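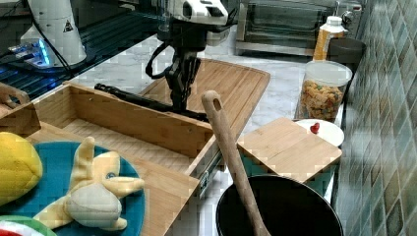 The director of Zavow would like it known that the company has never forgotten its lines. "We don't have any," she says. "It's the one mistake we can't make, so we've made all the others."

Zavow are an improvised theatre company with 4 players, a pianist and a van that starts when it feels like it. Their new show, The Last Train to Kirkcombe, is a murder mystery set in a snowed-in railway station, and it opens at the Zoretti in September. The audience chooses the victim before the interval. The cast then has to work out who did it, at the same time as everyone else and with rather more at stake.

Do the players agree a murderer backstage? She looks pained. "We tried that once. Two of them had different ideas about what we'd agreed, and we ended up with a vicar confessing to a crime the stationmaster was already in prison for. It got a round of applause, so naturally we've been trying to get back to it ever since."

She came to improvising by way of a drama course she describes as "mostly lying on floors". After that came a spell in pantomime as the rear half of something, then a comedy night above the Worku restaurant in Kirkcombe, where the stage was next to the kitchen door and every scene had a waiter in it. Zavow grew out of those nights. Their first show there had an audience of 17, and she maintains that several were waiting for a table.

The Zoretti seats 500. Is she nervous? "I'm told you can't see the back row for the lights, so I shall assume they're having a lovely time."
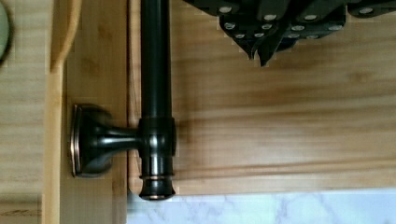

Dark bronze rod with a rounded end, on its bracket.

Rehearsing a play that doesn't exist sounds like a contradiction, and she admits her family think she is making it up. In practice they drill habits: how to get a body off stage, how to hand a scene to someone who has gone quiet, how to stop the pianist. "He plays a sinister chord and somebody has to be sinister. He knows this. He does it when you're halfway through a sandwich."

There are 3 rules. Everyone must have a reason to be on the train, no one may turn out to be a twin, and the detective is not allowed to say "I suppose you're wondering why I've gathered you all here." The last has been broken at every performance so far, usually by her.

I ask what happens if the audience picks the detective as the victim. There is a long pause.

"Then it's a short second half," she says, "and the bar does very well."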